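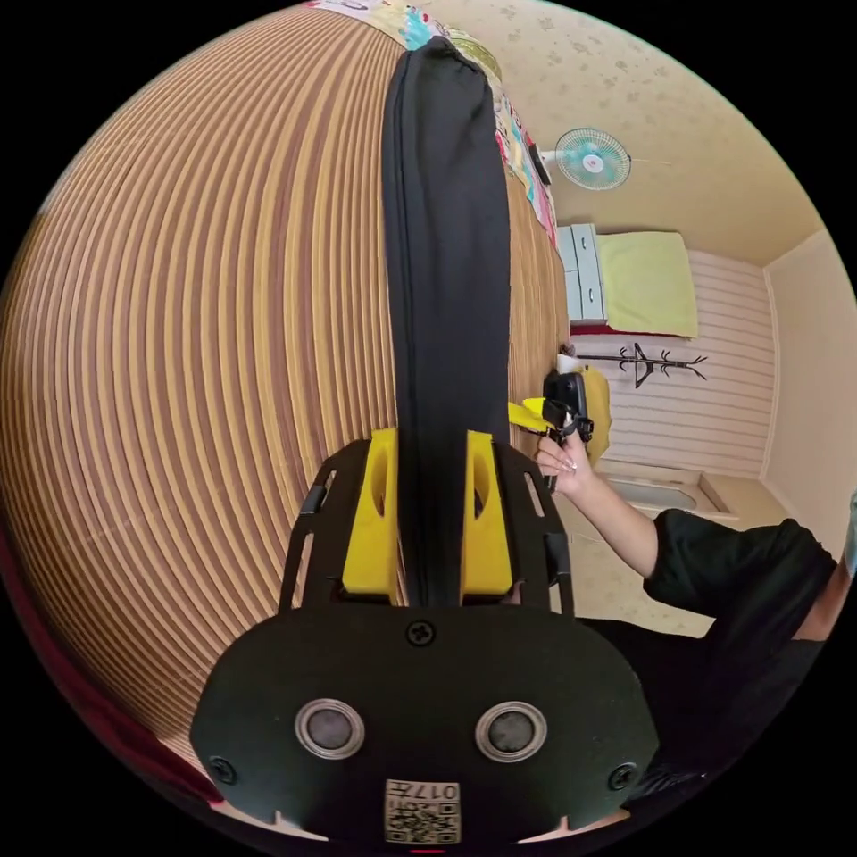
Back bedroom, the big sort-out

Gallery page, added 17/02/2020. Words by me, in a rush, sorry in advance for spelling.

Quick intro then. Bags and bedding, that was the job. Everything soft in the back bedroom had to come out, get looked at, get packed or get passed on. Bed first as a work table. It's the only flat thing in there big enough, and the mat on top wipes down easy. Good light too if you start before lunch.

I'm not a tidy person. The method is borrowed from Gertraud Hofstetter, who ran the Saturday packing class at Biklow and made us all write the same four words on the back of an envelope. Keep, mend, lend, go. Still have the envelope. Still use it. She also said never sit down on the bed once the sorting starts, and I have broken that rule every single time.

Order I went in:

Slim cases and sleeves. Small stuff, quick wins. Check the zipper runs the whole way, check the seam, turn it inside out over the trash can. Crumbs, receipts, one dead pen. Zipper stuck? Rub a candle stub along the teeth and try again before you give up on it. Two went in the mend pile for pulls that had come off. A paper clip does fine till I get to the shop.

Then the dark things. Always leave these till the light is good. Black on black, you can't tell a strap from a sleeve otherwise and you end up folding somebody's bag inside somebody's jacket. Shake, lay flat, close every flap, then decide.

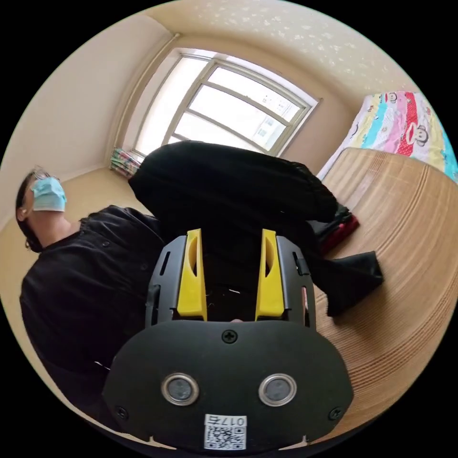 And decide quick, thats the main thing. Ten seconds each. If it takes longer it goes on the mend pile and you look at it again after a sandwich. I lost most of an hour last June over one tote I didn't even like.

Packing notes while I remember. Big bags hold the small bags. Heavy fabric at the bottom, straps tucked in and not wrapped around, they leave a crease that never comes out. The Ereo boxes are a bit shallow for anything padded, the Narnon ones are deeper but the lids pop. I used the deep ones and tied string around. Label on the short end so you can read it when they're stacked. I put what's inside and which pile, nothing fancy.

Quilts. Fold in thirds the long way, then roll. Don't pack the loud ones away, is my feeling. A room with beige walls needs something silly on the bed, and the monkeys stay. Mat goes underneath in summer, on top when I'm sorting.
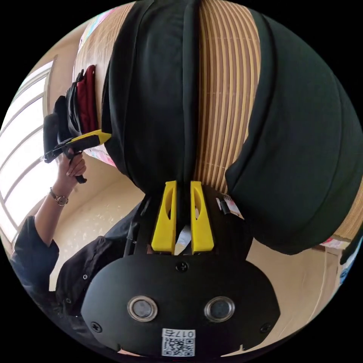
Padded pieces are the slow part. They don't fold, they just push back at you, and two of them will eat a whole box if you let them. So those get stood up and gone over by hand, seam by seam. On the dark green ones I went down the stitching in the middle first, then along the piping where the edge bulges out, pressing as I went. Piping is where the thread usually goes. If you find a gap, pin it right then, you will not find it again later. Vacuum with the brush head, low setting, and leave overnight before boxing. No plastic bags for padded things, paper or an old pillow case.

Totals for the people who asked. 17 items in the go pile, which went over to the Betancur swap shelf. Mend pile is still in the hall. Lend pile is mostly for my sister, she doesnt know yet.

Next page will be the closet shelf and whatever is behind the winter coats. Might be a while. If you came to the Biklow class and have the handout on storing wool, please send me a copy, mine got packed in one of the boxes and I taped it shut before I noticed.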